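From: Ritva Leinonen
To: quilt-patterns list
Date: August 7, 2025
Subject: Re: Cutting templates from cardboard or plastic?

Yesenia Medrano wrote:
> I am making 261 of the same curved piece for a bed quilt and my
> cardboard template is already getting soft at the corners. The
> pieces I traced last do not match the ones I traced first. Should
> I start over with plastic? And does anyone add the seam allowance
> to the template or leave it off?

Yesenia,

I would switch to plastic for that many. Cardboard is fine for a sampler block or for trying out a shape, but the pencil wears the edge down a little on every pass. By the time you notice, you have a stack of pieces that are all slightly small.

You don't have to throw out what you have traced. Lay the first piece on top of the last one. If the difference is less than the width of your pencil line, sew them and forget it. Curves have some give if you clip the inner one.

If you stay with cardboard, cut 6 templates at once from the same master and retire each one when it gets fuzzy. Keep the master in an envelope and never trace from it. Pentti Juntunen ran a strip of clear tape around the edges of his and said it helped, but I found the tape lifted on tight curves.

On the seam allowance: I leave it off for hand piecing and put it on for machine piecing. For hand work the traced line is the sewing line, and that is the one you want to be exact. Write on the template which kind it is. I have mixed them up twice – both times on a border.

Also mark the grain line and the center of the curve. Match the centers first when you pin, then the ends, then ease in the rest.

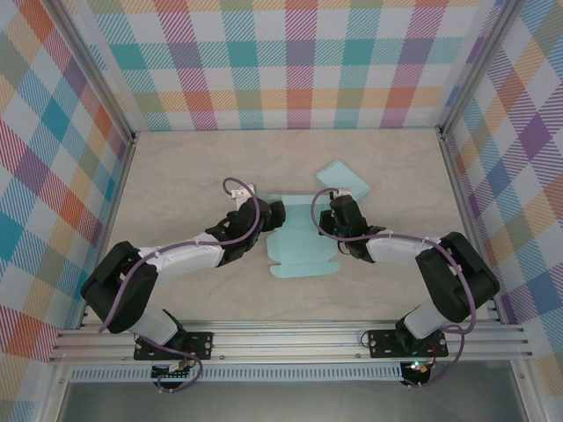 Light-blue cardboard cutout, held flat on the table.

Mitsuko Takagi asked me in July for the Mäkelä curve pattern. I still have 2 paper copies, so if anyone else wants the other one, write to me off the list with your mailing address.

Ritva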